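Filed under: Pantry & Storage > Unpacking and Sorting
Print this page | E-mail this page

Sorting a Mixed Grocery Bag Before It Goes Away

A mixed bag holds two classes of goods: food and toiletries. They should be separated before anything reaches a shelf. Scented items such as soap and toothpaste can pass their odor to cookies and crackers when stored in the same closed cabinet, and thin flow-wrap film is a weaker barrier than most people assume.

Work on a covered table. A felt or wool-blend cloth keeps tubes and smooth cartons from sliding and protects a finished top from box corners. Shake the cloth out afterward; felt holds crumbs. Banafsheh Sharifi, who edits the storage pages here, uses an old card-table cover and washes it cold on Monday with the dish towels.

Lay every item flat, with space between items. Stacking at this stage hides date codes and leaks. Check each carton at the end flaps, each packet along the fin seal, and each tube at the crimp and at the cap thread.

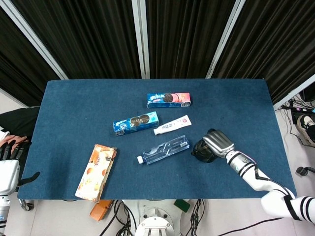 Should boxed cookies and packet cookies be stored the same way once opened?

Store them separately. A box with an inner tray can go back in the cabinet if the film is folded under and clipped. A packet with no tray should be emptied into a lidded container, as the wrapper will not reclose tightly after the seal is torn.

Order of work

1. Move toothpaste, toothbrushes and anything scented to one end of the table. These go to the bathroom first.
2. Group duplicates. Put the earlier date in front.
3. Wipe cartons with a dry cloth. A damp one lifts the print and softens the board.
4. Place soft packets on top of boxes, never under them.

Containers

For loose cookies we use the Cavholm 2-quart canister. The gasket is removable and should be dried fully before refitting. The Oltby bin is better for unopened cartons: it has no lid, and its inside length of 18 inches takes most long cookie boxes laid flat. Measure the shelf before buying – the handle adds depth at the front.

Toothbrushes in blister packs

Leave spares sealed until needed. Cut the blister along the flat flange with scissors, well clear of the molded ridges, which tend to split into sharp points. Once opened, the brush is stored upright and uncovered so that the bristles dry between uses.

Toothpaste

Store tubes cap down or flat, away from the heater. Catrin Gittins writes that a binder clip at the crimped end works as well as the Zando tube key. We tried both and agree, although the clip rusts in a damp cabinet.

Print this page | E-mail this page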